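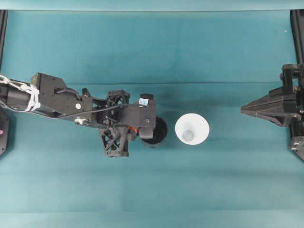
Pornthip Chuensuk respondeu às 14:20
Eu não guardaria um copo dentro do outro. O branco prende no preto e depois é preciso puxar com força. Prefiro os dois lado a lado, mesmo se ocupam mais espaço na prateleira.

clernau_casa
Respeito a opinião, mas discordo. A minha cozinha é muito pequena – tem quase 5 metros quadrados – e cada copo encaixado é um lugar que ganho. Comecei este tópico por causa disso: quero saber como vocês encaixam copos de tamanho diferente sem riscar a parte de dentro.

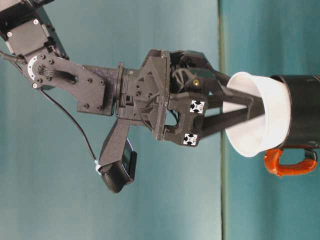
E se o copo de fora tiver asa, muda alguma coisa?
Muda só a direção. Eu viro todas as asas para a direita, assim a minha mão encontra logo a de fora e não preciso olhar.

usten77
Comigo não funcionou. Comprei na loja Kumarasinghe copos de 400 ml, com a parede mais larga em cima, e mesmo assim ficaram presos depois de 2 semanas. Tive de pôr água fria no de dentro e água morna por fora. Soltou, mas perdi a paciência.

clernau_casa
Usten, talvez os seus foram guardados ainda húmidos. Eu deixo secar de boca para baixo a noite inteira, em cima de um pano. 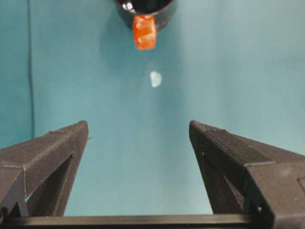

De manhã passo o dedo por dentro da borda, e se sinto alguma água espero mais um pouco. Também não empilho mais de 2, porque o terceiro já faz peso sobre os outros.

Pornthip Chuensuk
Isto do pano eu aceito, faço igual. Mas continuo a achar que encaixar é para copos da mesma série. Os da Terulbridge, por exemplo, têm um degrau pequeno no fundo e saem sem esforço.

usten77
Os da Terulbridge são caros para o que são. 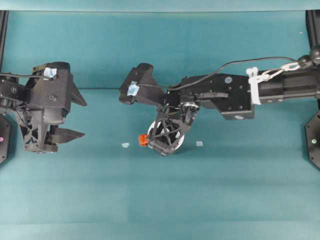
Página 2

clernau_casa
Voltei para contar que experimentei com um guardanapo de papel entre os dois copos. Sai bem e não faz barulho. Só não gosto de ver o papel a aparecer na borda, então vou cortar mais curto.

Pornthip Chuensuk
Corte em círculo, do tamanho do fundo. Chega perfeitamente.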